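Sketwood Cloths and Baskets

A data card for the tidying set from the Badel project, release 2

Folding laundry looks simple until you try to write down what happened. This set is our attempt to do that properly, and we're really happy with how it came out! It covers small cloths, towels and napkins as they get picked up, spread, folded and put away in baskets, all on a tabletop with ordinary desk stuff standing nearby.

What you get

3640 short clips, plus 2541 still pictures with written notes. Each note gives the main color of the cloth, any pattern on it, and what stands beside it. Clips live in the folder called clips, notes in the folder called notes, and matching files share a name. 400 of the stills are held back for testing, so please keep them out of training.
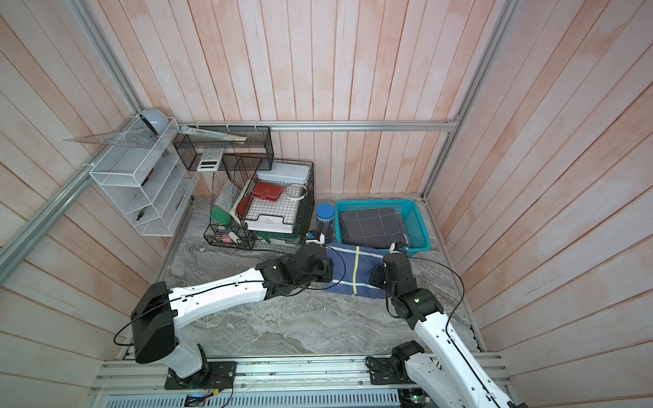
Patterns are the part we love most. A plain cloth gives you very little to hold on to when you want to know which way it is turned, but stripes and grids tell you a lot. Take the navy-blue cloth with the yellow stripe edged in white: the stripe runs up and down and a white line crosses it lower down, so you can describe how it hangs in a few words. The dark grey one in the turquoise basket has a thin white grid, great for talking about folds. Our notes say "stripe," "line" or "grid" and leave fancier words out.

Known gaps

Baskets are mostly plastic. Very large items like sheets are missing, and so are socks (sorry, we want them too). Some color names drifted before the August cleanup, so "navy" and "dark blue" may both turn up for the same cloth. Check the Kolev word list if you need one name per color.

Loading

Unpack everything into one folder and point the Valitow reader at it. The first run builds an index and takes a while.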